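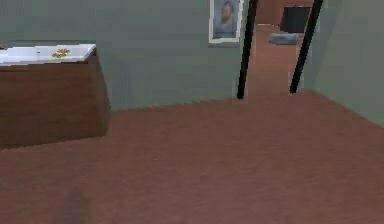
Room with sage-green walls and a wooden cabinet. Computer rendering.

Call for participants: Airing the Home, a household diary study
Rurkside and Praltness

The Dumitrescu Center is looking for 20 households in Rurkside and Praltness to keep a diary of how they air out their homes over the cold season. The study starts in November and runs for 10 weeks. Renters and owners are both welcome.

What the study is about

People have very different habits with windows in winter. Some open everything for a few minutes in the morning. Some leave one window open a crack all night. Others keep the house shut from the first frost until spring and run a fan after showers. We want to know what people do on ordinary days, what makes them change their minds, and how the habits of one person in the house affect everyone else in it.

Most of what is written on this subject comes from measurements of buildings. We are collecting the other side of it, in people's own words. We are not inspecting homes, and you will not be told that you are doing it wrong.

Who can take part

You can apply if:
You are 18 or older
You live in Rurkside or Praltness and expect to stay at the same address until the end of February
Your home was built before 2000
Your home has at least one window that opens
Everyone in the household aged 18 or older agrees to the household taking part

If you do not know when your home was built, apply anyway and tell us what you do know. People who live alone count as a household. We would especially like to hear from people in basement apartments and from people who share a house with roommates, as we had few of either last time.

We cannot accept households where major work on windows, heating or the roof is planned during the study. Painting and small repairs are fine.

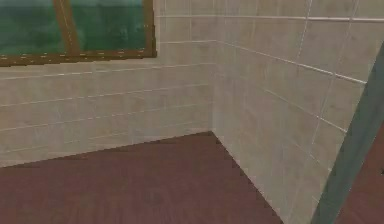
Green glass window in a tiled wall. Computer rendering.

What you will do

One adult acts as the diary keeper. The diary keeper fills in a short page each evening, on paper or online. It asks which windows and outside doors were opened, at what time of day, and why. Cooking, showers, smoke, pets, a stuffy bedroom and "no reason" are all good answers. If nothing was opened, you write that down and you are done.

Most evenings the page takes less than five minutes. Missed days are OK. Please leave them blank and do not fill them in from memory later.

Besides the diary there are two interviews with the diary keeper, one at the start and one at the end. Each lasts up to an hour and can be done by phone, at your home, or at our office on the second floor of the Armont Building in Rurkside. Other members of the household may sit in and talk if they like. In our last study some of the most useful parts of the interviews were two people disagreeing about the bathroom window.

We will also send you a small thermometer to put on a shelf in the room you use most. You copy the reading into the diary once a day. It does not record or send anything, and you can keep it.

Payment

Each household receives four payments of $40. The first is sent after the opening interview, the second and third during the diary period, and the last after the closing interview. If you drop out, you keep whatever you have been paid up to then. Payment is by check or prepaid card. We do not reimburse heating costs, so please do not change how you heat or air your home because of the study.

Your information

Diaries are stored under a household number, with names and addresses kept in a separate file. Interviews are recorded in sound only and typed up, and the recordings are then deleted. We may quote from diaries and interviews in our report, but we will leave out anything that could point to you or your building. Nothing is shared with landlords, property managers or insurance companies.

You can leave the study at any time without giving a reason. If you ask within four weeks of leaving, we will remove your diary as well.

How to apply

Pick up a form at the front desk of the Armont Building or at the public library in Praltness. The form is one page, both sides. Return it to either place by the end of September. Forms are also available in large print — ask at the desk.

We will call everyone who applies, usually in the early evening between 5 and 7 p.m. The call is to check a few details and answer questions, and it does not commit you to anything. If more households apply than we can take, we will choose a mix of house types and household sizes and keep the rest on a waiting list with their permission.

Households that are selected will get a consent form and a paper diary in the mail in October. Opening interviews are scheduled for the second half of that month.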